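Woltthorpe Workshop
Bench Safety and Readiness Check, Tidying Station
Date: 9 September 2026
Form 7, with inspector's comments

Marks: OK, FIX, or N/A. Comments are mandatory, as the last inspector found out when he returned a form that said "fine" 2 times and nothing else.

Section 1. Before anyone touches the grippers

1.1 Table stable, corners not sharp: OK
Rounded corners. I leaned on it with my full weight and it had no opinion.

1.2 Cables clear of walking routes: FIX
The tangle on the floor behind the table has been on this form since spring. A machine that puts away cables would be welcome at any price.

1.3 Floor mat flat: OK

1.4 Sleeves clear of moving parts: FIX
Long sleeves are allowed under the Prastport rules if buttoned at the cuff. Remind everyone. Flannel counts as a sleeve.

1.5 Emergency contact sheet on the door: OK
Phone number updated. Extension 400 now reaches a person.

Section 2. The chore

2.1 Task written down in plain words: OK
"Put the thing in the basket." My nephew manages this at home when bribed.

2.2 Objects suitable for the task: OK
No glass, no blades, nothing with soup in it.

2.3 Hands keep a firm hold on both grippers: OK
People are still supplying the wrists, elbows and judgment. I have entered this under "manual handling."

2.4 Jaws and linkages inspected up close: FIX
See the rough gray seam down the middle block, second picture. It could be glue or tape residue or an old repair. Find out which and write it in the log. Something tiny is also dangling below the block. If it is a thread, trim it. If it is a screw, I would like to know where it lives.
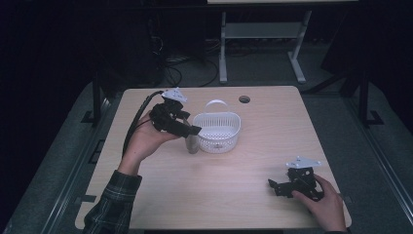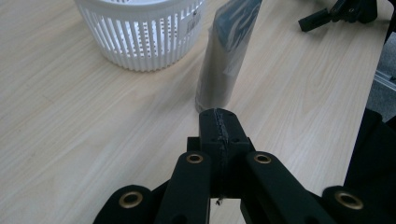 Section 3. Can the machine do it alone yet?

3.1 Picks up a rigid cup unassisted: N/A
Not tested today. The Leltden brochure says yes. The Leltden brochure also has a sunset on it.

3.2 Handles items in wrinkly plastic: N/A
My guess is that see-through wrapping will be the hard part. It's hard for me, and I have fingernails.

3.3 Knows when the job is done: N/A
Left blank on 1,032 earlier forms, according to the Org archive. I see no reason to break the run.

3.4 Replaces one (1) person on tidying duty: FIX
Keep the duty roster up.

Section 4. Actions

Coil and tie the floor cables before the next session.
Identify the seam and the dangling bit. Gripper stays on the bench until both are in the log.
Cuffs buttoned.
Whoever borrowed the label printer, please return it to the front office.

Result: pass with fixes. Recheck before the end of September.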